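Subject: Re: [packing-forum] Questions before the robot bench trial is extended
From: Temitope Ajayi
To: packing-forum list

Dear colleagues,

Thank you to everyone who wrote in after the last briefing. I am replying to the list because several of you raised the same points, and the message quoted here covers most of them.

> The returns team would like a written answer on four matters.
>
> First, will the cartons that now come to us be taken away from the team altogether, or only the easy ones? If the arm gets the clean cartons and we get all the damaged ones, our hourly count will fall through no fault of ours.
>
> Second, who is allowed to press the emergency stop, and will anyone be asked to explain themselves for having done so? At the moment people hesitate.
>
> Third, the cables and the stop box are on the floor behind the table. Is that how it will be left?
>
> Fourth, what happens to the people on fixed-term contracts?
>
> We are not against the trial. We would like to know what our jobs will look like at the end of it.
>
> Returns team, second shift

The trial concerns one task: the handling of returned cartons with a moulded insert, which must be opened, checked and made ready for repacking. We took in 1364 of these in January, and all were dealt with by hand at the Grevia site. The work is repetitive and the occupational health report named it as the most frequent cause of wrist complaints in the department. 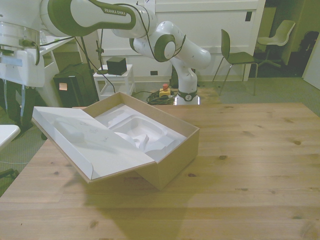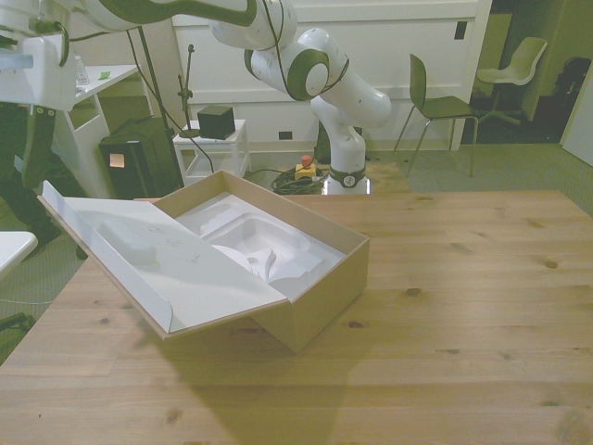
Trial bench, with an open carton on the table and the emergency stop on the floor behind it (the two views before this line).

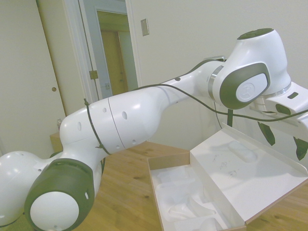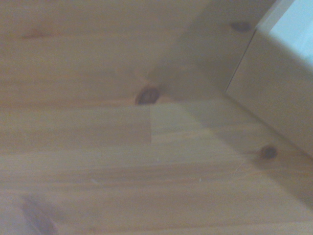 Temitope Ajayi
Head of Workplace Change, Flukatia

I will take the four matters in order.

1. Division of the work. The returns team is correct that the simplest cartons suit the arm best, and that this would leave a harder mix for staff. The hourly count will therefore be suspended for the returns benches from the start of the extended trial. No individual figures will be collected during that time. A new measure, if there is to be one, will be agreed with staff representatives beforehand. Crumpled paper left inside the insert remains a matter for a person to judge, as small parts are sometimes found in it.

2. The emergency stop. Any member of staff, agency worker or visitor may press it at any time. No reason need be given. The shift lead will record the time of the stop and nothing else – the name of the person will not be entered. The restart may be carried out only by someone who has completed the bench course.

3. Cables and position of the stop. The stop box will be moved from the floor to a fixed bracket at the front of the table, within reach of a person standing there, and the cables behind the table will be gathered into covered channels. Ortuño, who are fitting out the bench, have accepted both changes in writing. The extended trial will not begin until the safety representatives have inspected the work and signed for it.

4. Contracts. There are 126 people in the department, including those on fixed terms. No post will be withdrawn as a result of the trial, and fixed-term contracts falling due while it runs will be considered on the same basis as before. I am not able to give an undertaking for the period after it – that decision depends on the results and on the wider budget, and I would sooner say so plainly than offer an assurance which might later be taken back.

Two further points were put to me in person.

Training. The bench course lasts 3 days and is held in working hours at full pay. It is open to all returns and packing staff, with no test beforehand. Those who pass will move to the bench operator grade for the hours they spend in that role. Colleagues who would prefer to stay with manual work may do so, and their preference will not be noted on their file. Places on the first two courses will be shared equally between the shifts, as the second shift was under-represented at the demonstrations.

Recordings. Footage from the cameras at the bench will be used for setting up and checking the arm. It will not be used in any conduct or performance matter. The written policy will be placed in the Funex document store under Returns, and paper copies will be kept in the canteen.

The next open meeting will take place in June 2018, in the upstairs training room, with a session for each shift. Anyone who cannot attend may send questions to their representative or reply to this list. Comments on the draft operator role description should reach me before that meeting, so that they can be put to both sessions in the same form.

Yours sincerely,
T. Ajayi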